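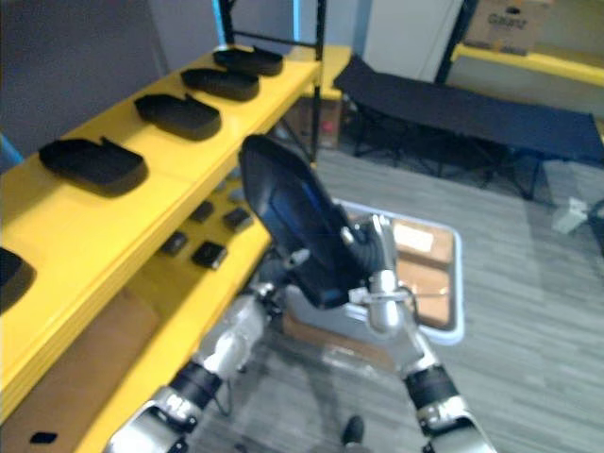
Two arms, one tray: handling trials beside the yellow shelving.

The number Tania Bhattacharjee wrote at the top of her planning sheet was 2,752. It is the count of separate items her company, Sinetti, keeps in its stockroom, from shoe trays and insoles to caps, laces and boxed pairs waiting to go out. For most of a year she had been asking equipment dealers what it would cost to have a machine pick up and put away those things. The quotes were all over the place, and she came to see why. She had been asking for a price before she knew what she wanted the machine to touch.

So she started over, with a pad of paper and a morning in the aisles. She sorted everything by how a hand takes hold of it. Stiff things with a rim went in one column, soft things that fold in another, then flat things, then boxes. Brand, color and price didn't come into it. By lunch she had nine groups, and the shopping list suddenly looked possible.

"I'd been treating it like buying a forklift," she says. "You look up the lift height, you look up the load, you sign. But a two-armed robot is closer to hiring. You want to know what the first month looks like!"

A shoe tray is a good first-month job. It has a raised rim to grip and it keeps its shape, and it's big enough that a second arm can steady it from underneath while the first one holds an edge. That last part matters to a budget more than it sounds. A single arm costs less, takes up less floor and is simpler to set up, and for small parts it may be all a shop ever needs. Once the work includes long or awkward pieces, though, the cheaper machine has to be paired with fixtures, stands and special racks, and those get bought one at a time out of somebody else's budget line. Bhattacharjee now asks every dealer for the price of the arms and the price of everything the arms will need around them, on the same page.

She also asks to try her own shelving. Sinetti's racks were chosen years ago by people with shoulders and knees, and there is no money to replace them. A demonstration on a clean bench at waist height tells her very little about a top shelf with uprights at the corners and a crossbar between them.

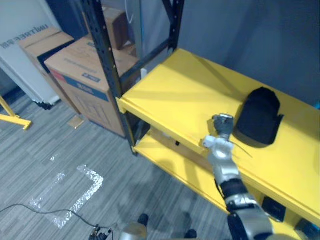
EQUIPMENT & BUDGETS

The humble cap belongs in every trial. It has a rounded crown, a brim that sticks out to one side, and no obvious handle, and a person picks one up without a thought. Ask a robotic hand to come in over the front edge of a shelf for it and you learn a lot in a short time: how much room the wrist wants, where the fingers close, whether the arm has reach to spare.

Sewwandi Wickramasinghe plans equipment purchases for Udby, a distributor with four small warehouses, and she is a great believer in the cap. She brings her own to every visit, along with a floppy canvas tote. Her advice to first-time buyers is to split the budget in two from day one. One half is the machine. The other is hands, spares, training time, floor preparation and the hours staff will spend setting out objects and putting them back again.

"People forget the floor," she says. Cables need a route. Carpet and smooth concrete are different worlds for anything that has to roll or walk, and tape marks on the ground, cheap as they are, save a great deal of arguing over where things were last time. She allows a line for tape. She allows a much bigger line for replacement fingers.

Hands are where the choice gets fun. A plain two-finger gripper is sturdy and easy to repair. A jointed hand can do more kinds of work, and asks for more patience and more money when something wears out. Haque, a leasing firm, will let customers swap between types during the first term, and Busel, which sells refurbished arms, offers a trial period on wrists and hands only. Wickramasinghe likes both ideas, with one warning — read the section on who pays for freight.

Neither woman has signed for a full fleet. Bhattacharjee has money set aside for 2 machines, beginning with the rimmed trays and moving to soft goods next April if the first group goes well. Wickramasinghe is a step behind her and quite happy there, still comparing service contracts and still carrying that cap from one showroom to the next.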